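Does our parish get any say over the fuel pipeline route?
Posted in Energy & Planning, December, by Seidu Amissah

Hello everyone, and sorry in advance for the length of this. We live in Burko, which if you don't know it is the last village before the estuary, and for the past few months all anybody talks about is the Plillard pipeline. The plan is to bring fuel from the inland depot at Rora down to the new jetty, 96 kilometres of it, and the last stretch runs behind our allotments and under the creek where the oyster beds are.

Now, the people up in Rora are very keen, and I do understand it, I have a cousin up there and work has been thin since the quarry shut. They get the depot and the jobs. We get the tankers, and whatever ends up in the water if something goes wrong. Their council has already passed a motion in favour and ours has passed one against, and the regional authority has written to both saying it has "noted" them.

What I'd like to know is whether a parish council like ours can refuse, or only moan. The letter says there are 31 days to respond. Does that mean each of us should write, or is it better to send one big letter with all our names on it? And does anyone know whether the creek crossing is dealt with separately? My neighbour swears it is, but she also swore the bypass would never be built, bless her.

I've put the kettle on and will be checking back this evening, so please don't be shy.
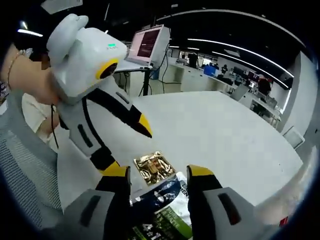

On the table, snack packet included.

sowah_marshes

Hello Seidu, and welcome! I'm from Sowah, a little further round the coast, and we went through something very like this with the gas line a while back, so I feel for you.

The short version is that your parish can't refuse it. A pipeline that crosses more than one district is decided by the regional authority, and your council is what they call a consultee, so it must be asked and its reply must be answered in the final report. I know that sounds feeble, but it did matter for us. Our council asked for the valve station to be moved away from the school, gave proper reasons, and it was moved.

On letters, do both if you can bear it. Ours was a single petition with a lovely long list of names, and it went into the report as one objection, which was a blow after all those evenings on doorsteps. The letters people wrote themselves were each summarised. They needn't be long. Say where you live, which part of the route you mean (there will be a sheet number on the plans) and what you're worried about, in your own words. If you fish the creek or sell from it, say so, and say in which months.

Your neighbour is right about the crossing, by the way, at least if your rules are the same as ours. Anything under tidal water needed its own licence here, with its own notice and its own closing date, and it was pinned up at the harbour office and hardly anywhere else. Do go and look. We found ours with 4 days to spare and it was a very late night with a lot of toast.

One more thing, and I say it kindly. Try to stay on speaking terms with Rora. We fell out badly with the inland villages over our line, and some of those people had the same worries about lorries as we did and would have signed alongside us if we'd asked nicely.

ferrylane3

Just write to your regional member, that's what they're paid for. Ours was useless but yours might be all right. These things always go through in the end anyway, they did the same with the bypass.

Seidu Amissah

Thank you both, and especially sowah_marshes, that is more sense than I've had out of three public meetings. I walked down to the harbour office after lunch and there is a notice about the crossing, behind the tide tables, with almost a month left on it. I've copied out the reference and will take it to the parish clerk. I'm going to ring my cousin about the lorries too.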